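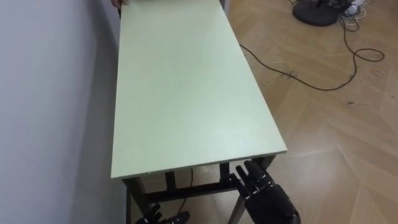 Why do the covers of a handmade book curl away from the pages overnight?

Usually the cloth on the outside shrank more than the endpaper on the inside as the adhesive dried, and the board bent toward the side that pulled harder.

Home Archive Bindings Notes Links About
Print this post | E-mail this post
Notes > Bookbinding > Boards and adhesives

I have now bound the same blank notebook enough times to be bored by it, which was the intention. Same text block, same cover dimensions, one variable changed per copy. What follows is mostly about warp, with a digression on glue.

Grain direction first. Machine-made paper and board have their fibers lying mostly one way. Add moisture and the fibers get fatter but hardly any longer, so the sheet expands across the grain and stays close to its original size along it. Every component in a case binding should have its grain parallel to the spine. If one does not, no amount of pressing will fix it. The book will look fine coming out of the press and bad by the following evening.

Testing is simple. Fold the sheet over loosely without creasing it, press down with a flat palm, then turn it and repeat. The direction with less resistance is the fold parallel to the grain. For board, flex it between both hands in each direction. For thin paper I wet one edge of an offcut and then the adjacent edge. The wet edge that goes wavy is the one running across the grain.

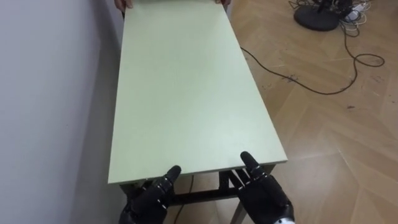 Once the grain is right, the remaining warp comes from the balance between the two faces of the board. Cloth glued to the outside pulls the board outward. The endpaper, pasted down on the inside, pulls it back. A cover that ends up very slightly concave toward the text block is what you want, as it holds the book shut. Getting there takes adjustment, and the adjustable quantity is water.

I had been using Onomon, a white PVA, straight from the bottle. It has little water in it and grabs quickly, so the endpaper never relaxed much before it was down, and had little shrinkage left with which to pull. Copies one and two both curled outward. Daryna Bilyk, who taught the evening class in Hartley where I learned the case binding, suggested cutting it with wheat paste for the inside only. I went with 2 parts PVA to 1 part paste for the third copy, and the outward curl was visibly less.

The fourth copy used straight paste on the endpapers and overcorrected. The covers now cup inward hard enough that the fore edge corners dig into the first leaf. I also left it under the weight for a shorter time than the others, so I don't fully trust that result.
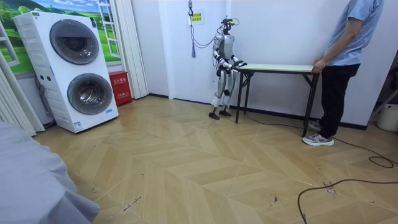 Board thickness matters too, though less than I expected. I started with Dutura at 2 mm, which is a dense gray board and unpleasant to cut by hand. Plan on many light passes with a fresh blade. A thinner board cuts easily and warps easily. Krum Berisha laminates two thin boards together with the grain parallel and lets them dry fully under weight before cutting, and his covers are flatter than mine. It costs him an extra day per book. I have not adopted it.

Drying time is the part I kept shortening. With blotters between the covers and the text block, changed twice, 11 hours is my current minimum. Copies taken out sooner continued to move on the shelf.

Weights: I use bricks wrapped in kraft paper, over a pressing board larger than the book. A press is better. Clamps on the corners of a pressing board are worse than bricks, as the force lands at the corners and the middle floats.
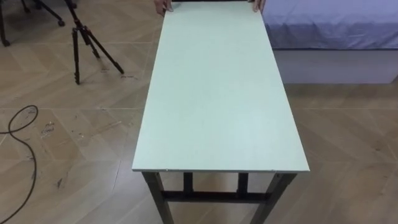
Gluing out needs more space than the finished size of the book suggests. The cloth, both boards, the spine strip, waste paper and a clean landing area all have to be within reach before the glue starts to set. I work on a desk with a lamp clamped to it and regret the lamp every time. A long table with a bare, matte top like the pale green one here would suit me better, faint specks and all, as there is room to lay the case out flat and walk the waste sheets down toward the far end. Failing that, clear everything off whatever you have. Grit under a board will emboss itself through the cloth.

Sanding, briefly. I take the edges of the cut boards down with medium paper and finish at 600 grit. The finish pass is probably unnecessary under cloth. Under thin paper it shows.

Copy five is drying now, with the mixed adhesive inside, straight PVA outside, and the blotters due to be changed at 9 p.m. I will add the measurements to the notes page in April.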